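Tennis ball week!

19/01/2022

So I finally passed 100 good examples for the pick-and-place job, and I'm way more excited than I should be. For anyone new: I've been teaching an arm by driving it myself, over and over, and saving every run so the model can learn from what I did. The project is called Ulletti (Xolani Van der Merwe picked the name and I lost the vote).

Right now the count is 136 runs, with 2 thrown out after I bumped the table. The goal is 2,000, which sounds awful, but you get into a rhythm — put things down, drive, save, shuffle everything, go again. I put the radio on and an afternoon is gone.

The big lesson so far is variety. My first batch had every ball in nearly the same spot, and the model learned that spot beautifully and nothing else. Now I move things before each run, and I swap in beat-up objects too. Tennis balls are great for this. They roll, they're fuzzy, and the gripper has to close just enough.
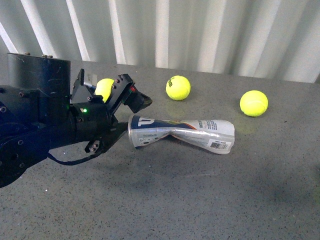

One ball in the gripper, two more at the back, and one very squashed can.

I love that can. A fresh one is easy to describe to a computer, but a twisted one has a new shape from every side, so it stays in the set. Next up is the soft stuff: socks, sponges, maybe a glove. Send me your ideas!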